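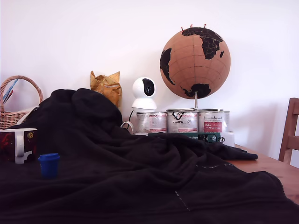 Washing fleece and other synthetics in the new machines

Endivance Residents' Newsletter, Jan 9, 2026

The two front loaders installed on the Chang Street side of the laundry room are now in regular service. They spin faster than the old top loaders and use less water, so some habits carried over from the old machines give poor results. Most of the reports received so far concern fleece blankets and throws coming out matted, linty or still soapy. The settings that follow apply to polyester fleece, including blankets, jackets and robe linings. Wool has its own program and is not covered.

Sort by what sheds. Cotton towels release short fibers during the whole wash, and napped polyester holds on to them. A dark blanket washed with light towels will carry lint that another rinse does not remove. Wash fleece alone or with smooth synthetics such as sports shirts. Close all zippers first, and turn garments inside out to limit pilling on the face side.

Use the Easy Care program, cold, with the spin set to the second-lowest speed. High spin presses the pile flat along the folds, and the creases can stay in after drying. The drum should be no more than half full by volume. Dry weight is a poor guide with fleece: it is light for its bulk, and a drum packed tight with it will be well under the rated load and still rinse badly.

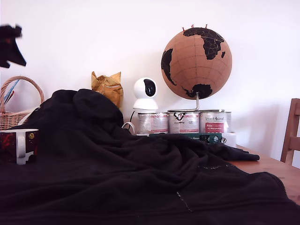

Detergent is the other common cause of trouble. The dosing cap on a liquid bottle is usually marked for a full load in hard water, and our supply is soft. For a single blanket, 20 ml of liquid is enough. Leave out fabric softener. It coats the fibers, reduces their loft and leaves a film in the dispenser drawer that has to be scraped off. Powder works, but in a cold wash it may leave white specks in the pile, so dissolve it in warm water before adding it.

Drying takes less heat than most people use. Polyester absorbs very little water, and after the spin most of what remains is held between the fibers. Tumble on Low for 20 minutes, take the item out and shake it, then hang it over a rail for the rest. High heat can glaze the tips of the pile, and a glazed patch feels rough and cannot be brushed out.
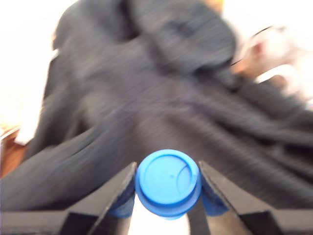

Both washers drain through an Aser lint filter mounted on the wall behind them. The cartridge is rated for 50 cycles and is changed under the Stenier service contract, so please leave the housing closed. If the amber light comes on, finish the current load and write the machine number on the sheet by the door. The dryer screens are still cleared by whoever used the machine last – dry, by hand, into the trash and never into the sink.

The cost per wash is unchanged. Rates will be reviewed in May, when the first meter readings are in.

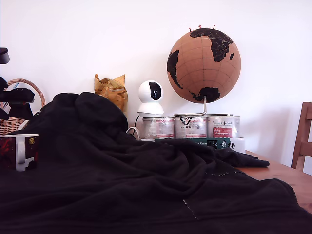
Can a weighted blanket go in these machines?

Only if the filling is in a separate inner bag that you take out first. Wash the cover on Easy Care and clean the inner bag by hand with a damp cloth. Blankets with sewn-in beads need to go to an outside laundry with a larger drum.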